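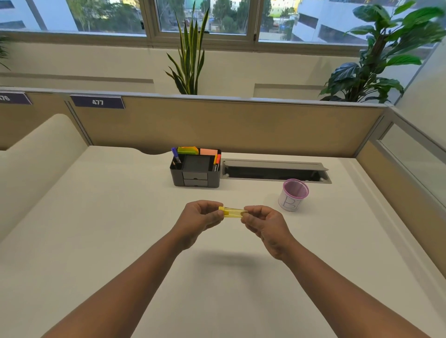
# Small things on a shared desk

Speaker notes, July 2023. Slot is 15 minutes including questions. Keep water within reach.

## Start

Say good morning, say name, skip the job history. They have it in the program.

Open with the move. When Rellero took the second floor in Droddale, the office went from assigned desks to shared ones. The furniture plan was good. People got a wide desk, a power channel with a lid, and a fabric partition. What the plan left out was the small stuff – pens, sticky notes, clips, leads, erasers, the things that used to live in a drawer with your name on it.

Ask for hands: who shares a desk at work? Then: who carries their own pen to it? Wait for the second answer. In Moltinura most of the hands stayed up.

## What we did first (the part that failed)

We bought a supply cabinet and put it by the printer. Everything went in, labeled. The idea was that you would take what you needed in the morning and put it back at night.

By April the cabinet was half empty and the desks were full. People took a marker, used it, left it. The next person at that desk had three markers and no pen. Somebody on the far side had nothing at all and walked over to borrow.

Read the line from the staff survey: "I spend more time looking for a highlighter than highlighting." Pause there, it usually gets a laugh. Move on if it doesn't.

## The desk set

Slow down here. This is the main section.

We gave up on the cabinet as the daily source and put one organizer on each desk. The rule is that the organizer belongs to the desk and stays there. What goes in it is fixed:

- one pen, one pencil
- 2 markers, different colors
- 2 pads of sticky notes, different colors
- anything tiny goes in the drawers, never loose on the desk

Talk about why two colors of notes. Antonina Panasiuk ran the trial on her side of the floor and found that with one color people stopped sorting. With two they made up their own system within a few days. She never told them what the colors meant. Some used one for calls and one for everything else. Fine either way.

Put the notes in an upright slot if there is one. Pads lying flat get covered by paper and then a new pad gets opened.

Drawers: keep these shallow. A deep drawer on a shared desk turns into a lost property box. We had one with a fork in it.

## Where it stands

Back of the desk, near the middle. We tried the left corner and the left-handed people pushed it away, then the right corner and it ended up in front of the power channel. Leave room for the lid to open all the way. If the lid hits the organizer, people leave chargers trailing over the desk instead.

White desks show everything, which helped us. Ink marks get wiped the same day. The dark organizer was chosen so it would be easy to spot from the aisle when someone is checking supplies.

## Refilling

One person, one tray, once a week. Zakharchenko supplies the refills in mixed boxes and we keep 3 boxes on hand. The walk is short when every organizer has the same things in the same places, and gaps are easy to see.

Things that run out first, in order: pens, sticky notes, pencil leads. Markers last a long time but get left uncapped. Test them on scrap paper during the walk and throw out the dry ones. Do not put a dry marker back because it looks full – we did this for months.

If asked about cost: the whole first order came to $299. That covered the trial desks only, so say that clearly and don't let anyone multiply it in their head for a whole building.

## What still doesn't work

Be plain about this.

Personal items come back. People bring a favorite pen and leave it, then it gets treated as part of the set. We now have a shelf by the coat rack for these.

Small cases with lids go missing more than anything else. Either the cap gets lost or the whole thing goes home in a pocket.

Scissors. We have no answer for scissors. Ask the room.

## Questions

Likely ones:

Hygiene – wipes at the end of each row, people use them.

Color coding by team – tried, dropped, teams move too often.

Does it work for standing desks – yes, but check that the organizer has rubber feet before you raise anything.

Leave the handouts on the table by the door. Take the spare organizer back to the car.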